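Liltow Open Day
By Ankit Goel
Last revised in March

The Liltow Open Day is a yearly public demonstration of household robots held at the Laur works in Clillby. It began as a tour for suppliers, who were given coffee and a look at a parked arm, and was opened to the general public two years later at the urging of Helju Navickas, then head of testing. The most recent edition drew 701 visitors, a figure that includes school groups and one wedding party looking for the parking lot.

Program

Doors open at 10 a.m. Visitors are taken through the works in groups of 15, each led by an engineer who has been asked to avoid the word "revolutionary." The tour covers the wiring shop, the gripper bench and the battery room, and ends at the laundry demonstration, which has been the main draw since it replaced a table-setting act. The table-setting act is remembered fondly by the local glass supplier.

Laundry demonstration

In this part of the program, a two-armed robot works at a front-loading washer with a basket of clothes on the floor before it. The task is to move the clothes into the drum and shut the door. Kaja Paulauskas, who wrote the running order, allows 105 minutes for the session, questions included -- children tend to ask whether it can also fold, and their parents tend to lean in for the answer. It can't. 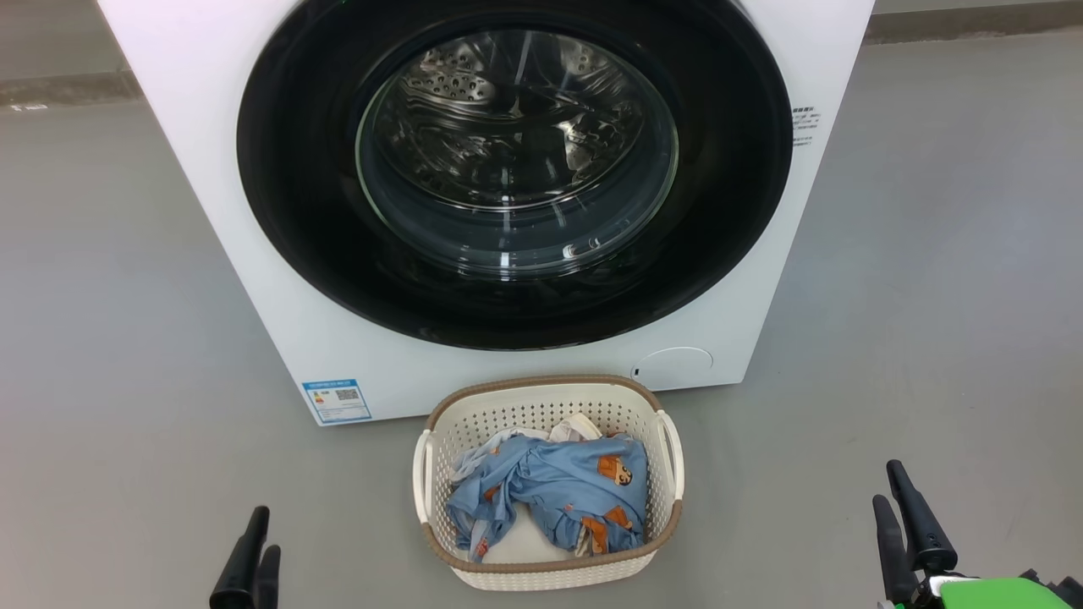

Vol. 2, p. 15

A light blue garment with a cartoon print lies on top of the heap, with white cloth showing beneath it. Crumpled clothing is used on purpose. Gediminas Sakalauskas argued in the planning notes that a neat stack would prove only that somebody had already done the hard part.

Reception

Vega Paredes, reviewing the day for a Bridov newsletter, called the demonstration "the most suspense I have ever felt about a sock" and complained about the folding chairs. The chairs were replaced the following year -- the new ones also fold.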